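제목: Re: [번역모임] 용어집 정리와 6장 문체 문제
받는 사람: 번역모임 메일링 리스트

안녕하세요, 여러분.

답장이 늦어서 죄송합니다. 저는 한국어가 모국어가 아니기 때문에 메일을 쓸 때 시간이 조금 걸립니다. 혹시 어색한 표현이 있으면 편하게 고쳐 주십시오.

지난번 메일에서 다음과 같은 질문이 있었습니다.

> Ilwood 등반 안내서의 6장을 읽어 보았습니다. 원문은 짧은 명령문이
> 많은데, 번역문은 "~하십시오"와 "~한다"가 섞여 있습니다. 어느 쪽으로
> 통일하는 것이 좋을까요?
> 그리고 용어집에 Prusik이 세 가지 표기로 들어 있습니다. 하나만
> 남기고 지워도 되는지 알려 주세요.

먼저 문체에 대해서 제 의견을 말씀드리겠습니다. 저는 절차를 설명하는 부분은 "~한다"로 쓰고, 경고문만 "~하십시오"로 쓰는 것이 좋다고 생각합니다. 독자는 산에서 이 책을 급하게 펼칠 수도 있습니다. 그때 경고문의 어미가 다르면 눈에 빨리 들어옵니다. 다만 67쪽의 하강 절차는 경고와 설명이 한 문장 안에 같이 있어서, 문장을 둘로 나누어야 합니다. 제가 나누어 본 문장은 공유 폴더에 올려 두었습니다. 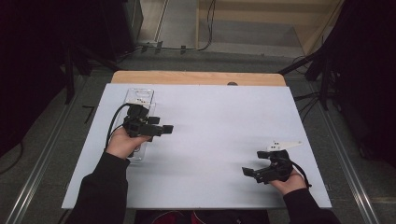

Prusik의 표기는 "프루지크"와 "프루직", "푸르지크"가 있었습니다. 저는 "프루지크"를 남기고 싶습니다. 현장에서는 "프루직"이라고 말하는 분이 더 많다고 들었지만, 찾아보기에는 두 가지를 모두 넣고 화살표로 연결하면 됩니다. 세 번째 것은 오타로 보이니 지워도 괜찮겠습니다.

용어집 전체는 지금 1,806항목입니다. 그중에서 뜻풀이가 비어 있는 것이 17항목인데, 대부분 바위의 모양을 가리키는 말입니다. 영어로는 한 단어이지만 한국어로는 설명을 붙여야 해서 저도 결정하지 못했습니다. 지질학 용어를 빌려 쓰면 정확하지만 너무 딱딱하고, 등반하는 분들의 말을 쓰면 지역마다 다릅니다.

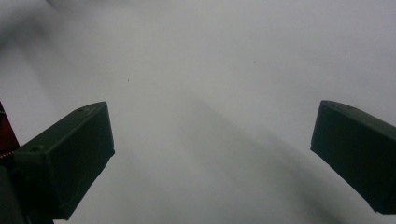
흰 바탕 위, 서로 마주 보는 두 집게 끝.

다음은 Backlund 부록입니다. 이 부록은 옛날 편지를 모은 것이라서 본문과 문체가 많이 다릅니다. 저는 처음에 존댓말로 옮겼는데, 다시 읽으니 친구 사이의 편지 같지 않았습니다. 그래서 "~네", "~게"를 사용해 보았습니다. 그런데 제게는 이 어미가 얼마나 오래된 느낌인지 판단하기가 어렵습니다. 모국어 화자이신 분들이 소리 내어 읽어 봐 주시면 큰 도움이 되겠습니다.
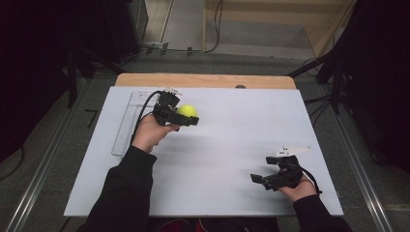
동사의 경우에는 명사보다 문제가 더 많습니다. 원문의 "grip"과 "hold"를 우리는 모두 "잡다"로 옮기고 있습니다. 그러나 한국어에는 "쥐다", "집다", "붙들다"도 있어서, 손의 모양에 따라 골라야 합니다. 검은 소매의 손이 기구의 몸체를 감싸고 있으면 "쥐다"가 맞고, 그 기구의 납작한 끝으로 무엇을 들어 올린다면 "집다"가 맞을 것입니다. 홀드는 손 전체로 감쌀 때와 손가락 끝만 걸 때가 있으니, 4장의 "잡는다"를 하나씩 다시 확인하고 싶습니다.

마지막으로 Pururard의 표기입니다. 지명인데 현지 발음을 확인할 자료를 아직 찾지 못했습니다. 당분간 로마자로 두고 노란색으로 표시해 두겠습니다. 아시는 분이 계시면 리스트로 답장해 주십시오.

4월 말까지 의견을 주시면 제가 용어집에 반영하겠습니다.

감사합니다.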